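Ondlow Revow, reviewed: 2950 dollars to tidy a table

I have wanted a machine to pick up after me since I was old enough to be told to do it myself. So when Ondlow lent me the Revow, a hand-held gripper with tidying software attached, I cleared my October and lowered my expectations. One of those was a good move.

The deal goes like this. You squeeze the gripper and do a chore by hand. You do it again, and again, and then Ondlow's software hands what it learned to an arm, which does the chore for you. My chore was putting a computer mouse on its mat. I picked it for being easy. 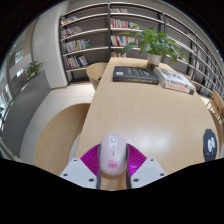
Reading time: 2 min

The hand-held part is very good. Two magenta ribbed fingers close on the sides of a pink mouse with a cartoon face on it, and the grip feels sure without crushing anything. I got used to it in one morning. My wrist took longer.

Ondlow suggests 73 demonstrations for a job like this. I did them all at the long table in the reading room, between the bookshelves and the big potted plant, and by the end I could have done with a demonstration of lunch. Then came the arm's turn. Out of 7 tries, it got the mouse onto the mat in six. I was ready to write a love letter.

Then I turned the mat a little and moved it closer to the books. Same mouse, same table. The arm went to where the mat used to be, set the mouse down on bare wood and stopped, looking pleased with itself. More demonstrations fixed that -- mine, of course.

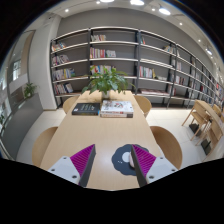

The mat, the mouse and the gripper fingers, with the reading room beyond.

Ama Abubakari, who runs the packing bench at Cuypers, had one for a season and was kinder about it. Her parts come in the same tray, facing the same way, all day long, and she says it earned its spot by the second month. I believe her. My house has never presented anything in the same tray.

The rival Nodix kit is cheaper and its fingers are stiffer. I would still take the Revow for the grip alone.

Should you buy one? For a bench with one dull job on it, yes, and budget a week for teaching. For the home, 2950 dollars is a lot for something that needs the table tidied before it can tidy the table. I gave mine back and put the mouse away by hand.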